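4.3 Setting up the arm at the play kitchen

This section covers placing and checking the Gruvari arm at the play kitchen station. Complete section 4.2 (power and network) first. Allow 40 minutes.

1. Press the emergency stop on the Sung control box and leave it pressed until step 6.

2. Bring the platform alongside the stove end of the kitchen. Lock all castors, then push the platform by hand from two sides. It must not rock.

3. Check that the kitchen stands level. If the worktop has moved against the backsplash, loosen the rear screws, square it up and tighten them again.

4. Measure from the centre of the arm base to the near edge of the stove counter. The distance must be 46 cm. Enter the measured value on the Station page under Offset.

CAUTION: Keep the arm cable behind the platform. A cable lying across the floor between the kitchen and the desk can be pulled out of its socket when a chair is moved. 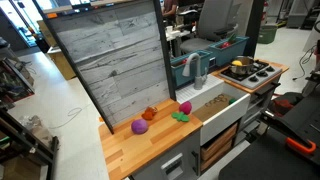
5. Load the Praleno layout file for this station. The file holds three zones: worktop, sink and stove. The faucet and the planters behind it are stored as keep-out volumes. If either planter is moved by hand, teach its volume again before running anything.

6. Release the emergency stop and select Slow. Jog the gripper to the front corner of the worktop, then to the sink rim, then to the centre of each burner. Save each point.

7. Run the Reach Test. The arm visits 79 points and stops. A point shown in red was not reached within tolerance – go back to step 4 and measure again.

Note: Toys may stay in place during the Reach Test, as the lowest test height is 115 mm above the worktop. Pots on the burners should be no taller than this, handles included.

8. Set the speed back to Normal and sign the station log.

WARNING: Stay outside the reach of the arm whenever the emergency stop is released. Working behind the kitchen is allowed only in Slow.

If the Reach Test fails twice in a row, leave the arm in Slow and contact Arash Moradi at the Prillville workshop. Do not change the joint limits. Routine checks are done every Thursday and are described in section 4.4.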